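Stulus Teaching Lab
Handout 6: Showing a Robot What You Mean

Read before the April practical. Bring it with you, preferably without coffee on it.

Where we are

Last week you wrote out instructions for making toast and discovered how much you had left to the reader's good sense. A robot has no good sense. You can supply some of it in code, and for the first half of the course we did. This week we give up on writing things down and show the robot instead.

Showing comes in two flavours. The labels vary from book to book, so learn the idea and be tolerant about the words.

1. By hand (kinesthetic teaching). You take hold of the arm and move it through the job while the motors go slack. It feels natural for a few minutes, until you need to move two arms and find that you are standing where the table should be. Your own elbows also turn up in the camera views, and the robot will happily learn that a human elbow is part of the task.

2. By remote control (teleoperation). You hold a pair of leader arms, or a headset and two handles, and the robot copies you. Your body stays out of the recording. The price is that you feel next to nothing through the handles and will crush things for the first little while. Everyone does. Bring sturdy objects.

In the practical you'll use remote control. The hand-guided rig, Gwynne, is there for anyone who finishes early, a group that has so far had no members.

What gets recorded

Every demonstration, or episode, is a bundle of streams sharing one clock:

- joint positions for both arms
- the gripper opening on each side
- the commands you sent, which are not the same as what the arm did
- one head view and the wrist views
- the task sentence you typed before you started

The third item causes the most grief in the reports. If you train on where the arm was, you get a robot that lags. If you train on where you told it to go, you get a robot that behaves more or less as you did. Decide which you're using and write it at the top of your notes, in pen.

The task sentence matters more than it looks. "Put the red bricks in the red bin" is fine. "Tidy up" is a philosophy. "Test 4 final FINAL" has appeared in the shared folder more than once and has taught the robot nothing.

The task: sorting bricks by colour

Three bins, three colours, matching bricks. A toddler can do it, and the toddler doesn't need calibrating. We use it anyway, for these reasons.

First, you can judge the result from across the room. A red brick in the green bin is wrong and there's no arguing it up to a pass.

Second, bricks land any old way. On its side, studs up, jammed against a neighbour: each needs a slightly different approach, and you'll choose one without noticing that you chose. The robot has to work out your choice from what it can see. If you picked a grasp because you had leaned over and peeked around the bin, the robot's cameras don't have that information. Drive from the camera views. No peeking.

Third, the bins sit side by side. A release a little too far over puts the brick in the wrong colour, so where you let go counts as much as where you pick up.

Reading the views

The head view is good for planning: which arm is nearer, where the bins are, what's left to do. It's poor at the last bit of a grasp, where the gripper can cover the very thing you're after. The wrist view has the opposite temper. It gives you the brick and the two fingers beautifully and very little idea of where you are in the world. It also smears when you move fast, and smeared frames go into the training set along with the crisp ones.

Before the practical, practise switching between them. Find the loose red bricks in each view below, then find the red bin, and decide which arm you would send.

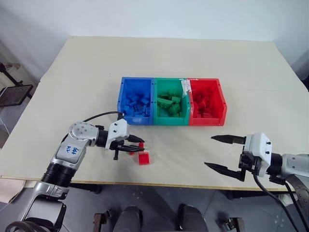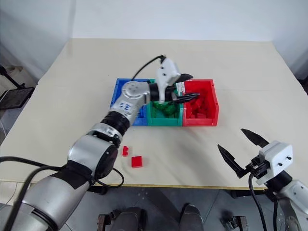
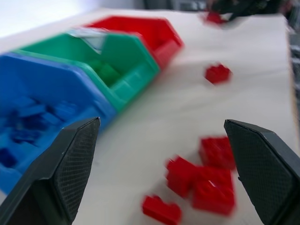 Some driving habits worth having

Pause before you close. A short, steady hover over the brick gives the recording a clear "about to grasp" moment. Short means short. Hold it for ages while you chat to your lab partner and you'll train a robot that hovers over bricks for ages.

Open only as wide as you need. In a cluster, wide fingers knock the neighbours about. If you do shove a brick, keep going and recover it. Clean recoveries are some of the most useful data you can collect, and the robot will certainly be making mistakes of its own.

Let the idle arm be idle. Park it clear of the bins and leave it there. Twitchy spare arms come from students resting a hand on the handle, and the model copies the twitch with great devotion.

Vary the start. Scatter the bricks, really scatter them. If every episode begins with the same tidy line, you've built a machine that sorts that tidy line.

Don't show off. Passing a brick from one gripper to the other looks terrific and adds a great many ways to fail. If you do it in two episodes out of the whole set, the robot will attempt it at a moment of its own choosing.

How much data is enough

More than you want to collect. The set we hand out, Brimier, has 2388 episodes, gathered over several terms by people who were as bored as you're going to be. Each group adds 400 to it. Split the driving fairly and swap often; tired drivers get sloppy, then fast, then sloppy and fast.

Swapping has a catch. Two drivers with different habits can produce data that disagrees with itself. Say one of you goes around the left of a cluster and the other goes around the right. A simple model averages the two and drives through the middle. Agree on a general style before you begin, and put it in your notes. You needn't be identical, merely on speaking terms.

Throwing episodes away

You'll use Trusto to review recordings. It plays the camera streams alongside the joint plots and gives you three buttons: keep, flag, bin. (That last one has nothing to do with the coloured bins. We've asked for it to be renamed.)

Bin it if a stream dropped out, if someone's hand came into view partway through, or if the task sentence doesn't match what was done. Flag it if you're unsure. Keep it if it's a fair example of the job, even an ugly one -- ugly and complete beats pretty and half finished.

Don't review your own driving. You will forgive yourself everything.

For your report

Maximum 7 pages, figures included. Please cover:

a) whether you trained on commands or measured positions, and what you saw as a result
b) your agreed driving style, and how well it survived contact with the handles
c) one kept episode with a recovery in it, with a note on where the recovery begins
d) one binned episode and why
e) how the trained robot did on scattered starts compared with tidy ones

Marks are for the thinking. A robot that fails in a way you can explain will do better than one that works for reasons unknown, though we'd be pleased to see either.

Reading

Course notes, chapter 6, sections on imitation and on compounding error. Skip the derivation on a first pass and come back to it when your robot has drifted off the side of the table, at which point it will seem much more interesting.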